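Plindetholm Shared Kitchen and Hall: October walk-through, with comments

Walked by: Imke Wegener and Tuấn Châu
Written up by: Imke
Copy to: Mirjam Cuypers (bookings), Radymyr Tkachenko (repairs)

What a good round this was! The new shelving is in, the back stairs finally have a proper handrail on both sides, and we finished well before the soup group wanted the stoves. Items are marked OK, FIX or WATCH. Comments are mine unless they say Tuấn.

EXITS AND WALKWAYS

Front door opens fully, closes on its own: OK
Back door opens without a key from inside: OK
Opens with one finger now. Radymyr planed the bottom and it's a joy.
Back stairs clear, handrails tight: OK
Exit sign over the back door lit: FIX
Flickers. Please swap the whole unit, the battery in it is old as well.
Hallway clear to full width: WATCH
Folding chairs had crept out again. Tuấn moved them back while I held the clipboard (fair division of labor, I thought).

WORK SURFACES AND STORAGE

Tabletops clean, corners undamaged: OK
Tables steady when leaned on: OK
Heavy items stored below shoulder height: WATCH
The big stockpots are on the top shelf of the new unit. I love that unit, but I don't want to meet a stockpot coming down from it.
Shelving anchored to wall: OK
Tuấn: Pulled on it hard, top and middle. Solid.
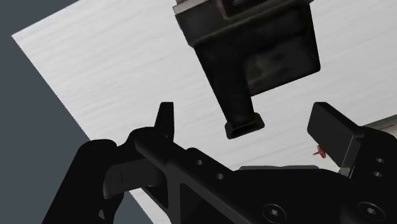
How high can we stack the plastic crates?
Up to four high if they're the same size and the bottom one sits flat on the floor. Mixed sizes go two high at the most, and nothing gets stacked in front of the electrical panel.

FIRE

Extinguisher in kitchen, gauge in the green: OK
Extinguisher in hall, gauge in the green: OK
Tag is hard to read, so I copied the details onto the log sheet.
Fire blanket within reach of stoves: OK
And you can reach it without leaning over a burner, at last! Anneliese Tiedemann asked for this in the spring and she was right to.
Smoke alarms tested: OK
All of them good and loud. Apologies to the piano lesson.
Grease filters over stoves: FIX
Overdue. The filters come out easily now that the clips have been changed, so a soak and a scrub should do it.

ELECTRICAL

Cords free of cuts and tape: FIX
The gray extension cord by the stage has tape on it. I took it away and it's on Radymyr's bench.
Outlets near sinks trip when tested: OK
Panel door closes, breakers labeled: WATCH
Number 42 on the label sheet says "Honton," and none of us can remember what that means. Best guess is the old Honton water heater. Radymyr, could you trace it when you have an hour?
Cabinets and equipment clear of wall outlets: OK
Tuấn: Checked behind everything we could get behind. One dusty plug, wiped.

Dust sounds like a small thing, but it holds heat around a plug, and it hides scorch marks you'd want to see early. If you're cleaning anyway, run a dry cloth along the baseboards and look at each plug as you pass.

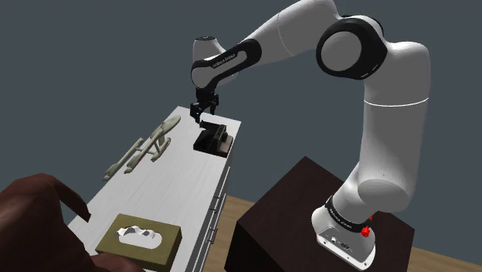
Do it with the plug pulled out, of course, and look at the outlet face too. Brown marks or a plug that feels loose mean stop using that outlet and put a note on the board for Radymyr.

HOT WATER AND GAS

Water at hand sink not scalding: OK
Gas shutoff marked and reachable: OK
The new yellow label can be read from across the kitchen. Lovely.
Burners light cleanly: WATCH
Back left burner took three tries.
Hose behind stove, no cracks: OK

FIRST AID

Kit complete and in date: FIX
Burn gel is gone and we're down to the tiny bandages. Mirjam has an order going in for 400 paper cups, so please add burn gel, large bandages and a pair of decent scissors to it.
Eye wash bottle sealed: OK
Emergency numbers posted by phone: OK

STILL OPEN FROM LAST TIME

Loose tile by the pantry. Glued, not grouted.
Stage step edge. Bright strip bought, still in its wrapper in the office.
Spare key for the meter closet. Praltumska Locks has it ready, someone just needs to pick it up before 5.

Tuấn will recheck the FIX items once Radymyr has been through them. If you'd like to come along on the next round, tell either of us. It's a really nice way to learn the building, and we bring cake.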